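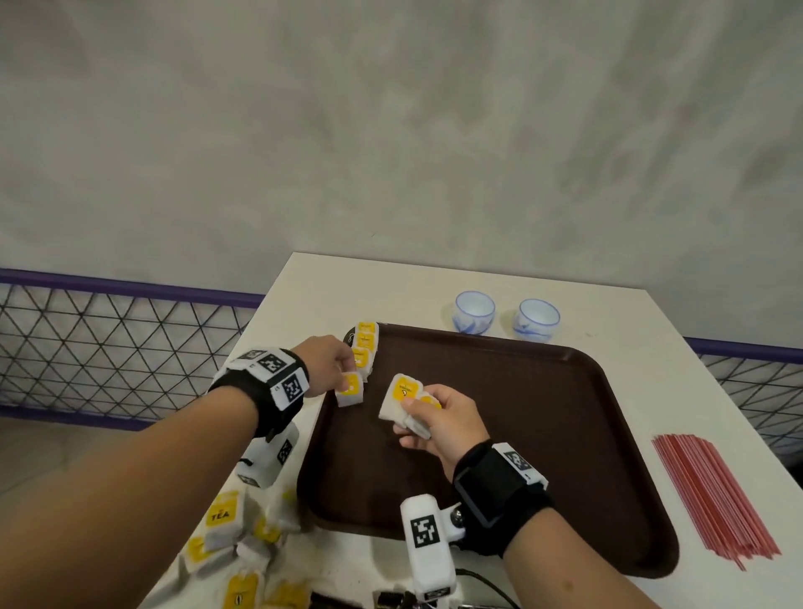
Call for tasters: oat and barley bar trial, Brestcombe

Grisomel is recruiting adults for a sensory trial of baked cereal bars. The trial compares seven recipes that differ in syrup content, flake size and baking time. It runs at our Brestcombe test kitchen through the second half of November.

Who can apply

Applicants must be 18 or over and eat oats, barley or other breakfast cereals at least once a week. No tasting experience is needed. Smokers may apply but are asked not to smoke in the hour before a session.

Do not apply if you have an allergy or intolerance to gluten, milk, nuts, sesame or sulphites. All seven recipes contain oats and barley malt, and four contain chopped hazelnuts. People employed by Grisomel, Deltel or Fankhauser, or living with someone who is, cannot take part.

What is involved

Each participant attends two sessions on separate days. A session lasts 90 minutes including a break. Samples are served plain, at room temperature, under a three-digit code. You score each one for sweetness, saltiness, chewiness, crumb and aftertaste on a paper form, and drink water between samples. Sessions take place in silence. Please do not wear perfume or aftershave, and do not eat or drink anything except water for one hour beforehand.

After the second session you take home a 500 g bag of one recipe and complete a short diary over seven days, noting when the bars were eaten and how the texture changed in storage. Diaries are returned by post in the envelope supplied.

Payment

£30 per session, paid by bank transfer once the diary has been received. Travel costs are not covered. Participants who miss the second session are paid for the first only.

How to apply

Collect a screening form from the Grisomel reception desk in Brestcombe, or ask for one to be posted. Completed forms must reach us by Nov 11, 2022. Forms without a completed allergy section will not be considered. Successful applicants will be sent session times and a consent form in writing.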